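Carpet planks over old glue in a basement room, do I have to scrape it all?

Asked by Ekaette Okoro

Hi all! So I'm redoing the big room at the back of our shop in Purkley, 600 square feet, concrete slab. The old carpet came up fine but it left ridges of yellow glue everywhere, and I've been at it with a hand scraper for 2 evenings and my wrists are killing me. I want to put down carpet planks (the long skinny ones, mixed grays). Do I really need to get down to bare concrete? The guy at the store said yes, my brother-in-law says no way, just go over it.

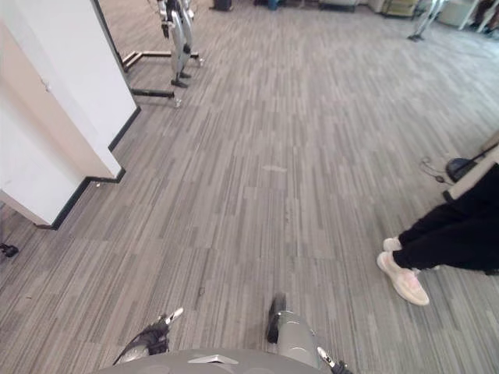 Also, I'm leaning toward running them on the diagonal and I don't know how much extra to buy. Budget is tight so I'd love not to end up with a closet full of leftovers.

3 answers

Settimio Sorrentino
You don't need bare concrete, you need flat. Rent a floor scraper with a long handle, knock the ridges down and leave the thin stain that's stuck in the slab. Then check what your plank maker says about old adhesive, some want a sealer first and some will void the warranty if you skip it. One big caution: if the glue is black and the building is old, stop scraping and get it tested for asbestos. Yellow is usually newer stuff but I'd still ask if you don't know when it went in. Scraper rental ran me 85 bucks for the day and I'd pay it again in a heartbeat!

For diagonal I'd buy 15 percent over. You get a lot of triangle offcuts at the walls and most of them are no good for anything. Start from a chalk line in the middle of the room, too.

Lindsay Hollis
just go over it, we did and its fine

Chidubem Ogbonna
Agree with Settimio on the glue. I'd add, tape a square of plastic to the slab overnight and see if it's damp under there in the morning. I skipped that in my basement and had 6 planks curling at the corners by August. Make sure all your boxes have the same dye lot (it's on the end label), and keep one box back for stains.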